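To: Household and Workshop Automation discussion list
From: Elfriede Grabner
Subject: Re: Are the machines ready for chores?

Dear list members,

I write in reply to the message from Selvaraj Dewan, the relevant part of which is quoted below.

> The housing association at Haltley has asked me for a plain answer on
> whether a machine can be given ordinary chores in the shared kitchen and
> the repair shop. The residents have in mind putting dishes away, sorting
> the hardware drawers and clearing the benches at night. The brochures I
> have been sent say yes. I would prefer to hear from people who have to
> keep such equipment running. Is the answer still "in a few years," as it
> was when I joined this list?
>
> Selvaraj Dewan

The short answer is that some parts of these chores are within reach and the complete chores are not. I will try to set out where the line falls, as the Ninel group sees it after its most recent round of work.

Our attention this year has been on putting loose parts where they belong. We chose this task for its resemblance to a large share of what people do with their hands at home and at work. A cup goes onto a shelf, a socket goes back in its tray, a jar goes into a rack beside other jars. The motions are small and a child of six does them without thought. For a machine, each one requires finding the object, taking hold of it in a way that will still make sense at the other end, and letting go of it at the right height.

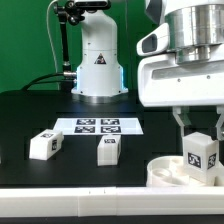 Selvaraj's question about the hardware drawers is the one I can answer with the most confidence. Sorting of that kind is feasible if the parts are known beforehand and the association is willing to label them. Our own pieces are labeled on more than one side, as the white cube held in the gripper over the round tray shows, and there is a printed sheet of the same kind of markers on the table. Take the labels away and the work becomes considerably harder. A drawer of mixed screws, washers and picture hooks, some of them bent, has no labels at all, and I would not advise anyone to buy equipment on the expectation that it will be sorted overnight.

For those who want figures, we ran 200 placements in January under one fixed arrangement of the table. Of these, 27 needed a person to step in. Most of those cases were the same fault, in which the part was released slightly too early and came to rest against its neighbor. The software did not recognize this as a fault and went on to the next part. A person clearing a bench would have straightened the piece in passing and forgotten about it.

This matters more for the kitchen than for the shop. A plate that ends up leaning is a plate that may fall when the cupboard is next opened. Until a machine can look at what it has done and judge it, I would keep it away from anything that breaks. The Costache report, circulated here earlier, reached the same view from the direction of laundry, where the difficulty was less the folding than knowing when a shirt had been folded badly.

As to clearing benches at night, I would ask the association first to write down what "clear" means. In our experience two residents will give two different answers, and the machine will need a third. Things to settle include what is rubbish and what is someone's half-finished repair, whether liquids may be present, and who is called when the arm stops. 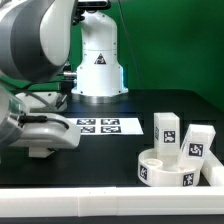 Tahsin Abeysekara has asked that a dissenting view be included with this reply. In his opinion the group sets the bar too high. A machine that finishes most of a dull job and leaves the remainder for the morning has still saved someone an evening, and the residents of Haltley may be perfectly content with that. He adds that dishwashers have never put the dishes away either, and that they sell well.

I accept the point as far as it goes. The comparison holds only if the remainder is easy to find. A tray with one wrong part in it must be checked from end to end, and the checking can take as long as the sorting would have.

My recommendation to the association is therefore to begin with the repair shop, with one kind of part and one fixed station, and to leave the kitchen out of the first agreement. Shahnaz Weerakoon has offered to share the checklist used at Coron for choosing a first task. Requests should go to her through the list and should state the size of the room and the type of floor.

Corrections to the above are welcome.

Yours sincerely,

Elfriede Grabner
for the Ninel group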